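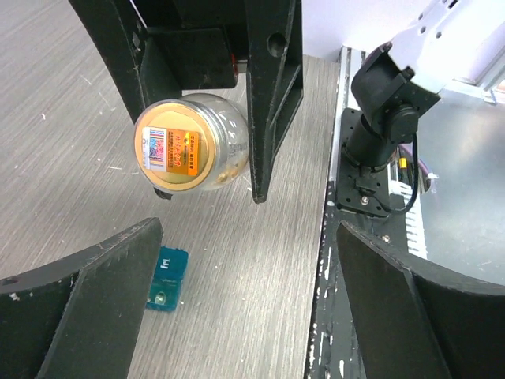
Steneck asked that the question of fingertip wear be taken ahead of the commercial items, as its answer would affect the price of the service plan. The meeting agreed and the order of business was changed.

Lurnitz Two-Arm Kit - Product Review Meeting
Held Saturday, Ruggiero Building, Meeting Room 2

Represented: Steneck (supplier), Stimska (service provider), Ruggiero (site), Purchasing, Workshop, Safety
Apologies: Electrical
Minutes of the previous meeting: taken as read. One correction, "licence" to read "licences" under item 5.

1. Fingertips and consumables

1.1 Workshop reported that the black finger plates show scuffed and worn edges. It has no measurement of how far this affects grip on glass and asked Steneck for a wear limit in millimetres.

1.2 Steneck stated that the manual gives no limit at present. It will supply a drawing with a limit marked. Stimska will hold replacement until the drawing is received.

1.3 Purchasing noted that fingers are quoted in sets of 4, which does not match the spares list in the offer. Steneck to reissue the list.

1.4 Glass jars with smooth metal lids remain on the trial list. Workshop wants the grip force setting recorded against each type of object and not left at the default.

Action: Steneck, drawing and spares list. Workshop, force settings.

2. Mounting and cabling

2.1 The installation guide shows one cable route for both arms. Workshop finds the route acceptable at the base but considers that slack near the wrist should be clipped. Steneck said clips can be added to the kit at no charge. Purchasing asked for this in writing.

2.2 Safety asked whether an arm can be unbolted from its plate without disturbing the other. Steneck confirmed that it can, but the pair must be calibrated again afterwards. Calibration takes around 15 minutes according to the guide. Workshop has not timed it.

2.3 The guide does not give torque values for the plate screws. Carried over from the last meeting and still open.

Action: Steneck, torque values and written offer for clips.

3. Garment handling option

3.1 The option is offered as a software add-on to the Lurnitz kit, with the rack and hangers purchased separately. Steneck's offer covers T-shirts and sleeveless tops. Trousers are excluded.

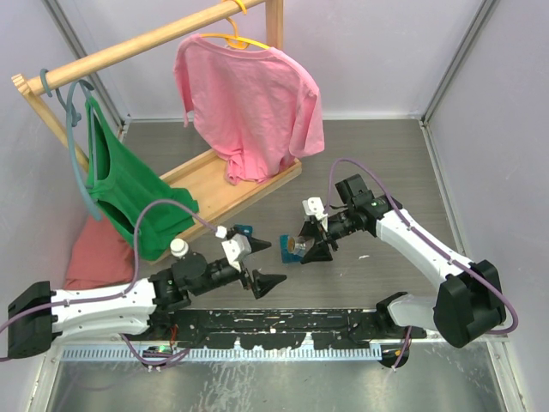
Item 3: two-arm cell with wooden rack, garments on hangers

3.2 Workshop asked whether hanger colour affects detection. Steneck replied that the supplied model was trained on several colours but could not say which. The list will be checked.

3.3 Discussion of reach. A long rail mounted on a diagonal leaves one end nearer to one arm than the other. Workshop would prefer the rail position to be specified in the guide, with a tolerance. Steneck considered this reasonable - it would go in the next revision.

3.4 Soft items on the floor of the cell are not covered by the option. Ruggiero asked that the offer say so plainly.

3.5 Purchasing will not recommend the option until 3.2 and 3.3 are answered. The base kit is not affected.

4. Service plan

4.1 Stimska tabled two levels of plan. The lower level covers remote support and parts. The upper level adds site visits and a loan arm while repairs are carried out.

4.2 Response time under the upper level is 5 working days. Ruggiero considered this too long for a single cell and asked for a price on a shorter time. Stimska will quote.

4.3 Fingers are treated as consumables under both levels and are charged separately. Purchasing objected. Left open pending 1.2.

Action: Stimska, revised quotation.

5. Other business

5.1 Software licences are tied to the controller and not to the arms. Noted.

5.2 Safety requires the emergency stop test sheet before the cell is moved. Form to be sent to Workshop.

Next meeting: May, same room, on receipt of the Steneck drawing.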